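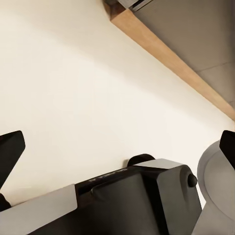 The afternoon nap has a reputation problem. Parents want their toddlers to take one, and most adults feel a little guilty when they do the same. A small sleep clinic in Skevismont has spent the winter looking at what happens when adults nap on purpose, at a set time, and then try to sleep as usual that night.

The clinic, Sirero, asked 42 office workers to keep a sleep diary through December. For the first half of the month they stayed awake all day. For the second half they lay down after lunch, with an alarm set, and got up when it rang whether they had slept or not. Every evening they scored their alertness out of 100, and every morning they wrote down how long it had taken them to fall asleep the night before.

Short naps did little harm. People who kept them brief and finished before 2 p.m. fell asleep at night about as easily as they had without one, and most gave themselves a higher alertness score for the late afternoon. Naps that began after 3 p.m. were a different story. Those people lay awake longer at bedtime, woke more often, and tended to want another nap the next day.

"The clock matters more than people think," says Assunta Mancuso, who ran the study. "You build up a need for sleep all day. If you spend it too late, you don't have enough left at eleven o'clock."

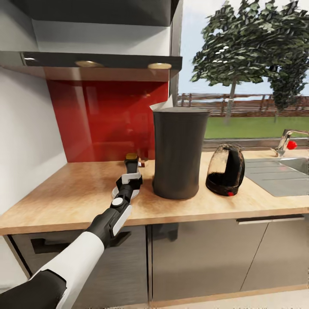 Mancuso is careful about what the diaries can show. The group was small, everyone knew which part of the study they were in, and people are poor judges of how long they lie awake. December is also an odd month, with late parties and heavy meals. She plans to repeat the work in spring, this time with wrist monitors.

Vittoria Lo Presti, a payroll manager who took part, says she went in expecting to hate it. She had not napped since college and did not think she could fall asleep on command. For the first few days she just lay on the couch with her eyes shut.

"I got up annoyed," she says. "Then one day the alarm went off and I had no idea where I was. After that it got easy."

She still naps on the days she works from home. In the office she takes a walk at the same hour – it helps, she says, but not as much.

The clinic's advice is simple enough. Pick one time and stick to it. Keep the nap short, so that you don't wake from deep sleep feeling worse than before. Get into bright light as soon as you are up. If you already have trouble sleeping at night, skip the nap for a couple of weeks and see whether the nights improve.

Anyone who is badly sleepy every day despite a full night in bed should see a doctor. Loud snoring and morning headaches are worth mentioning at the same visit, Mancuso says, along with any new medicine.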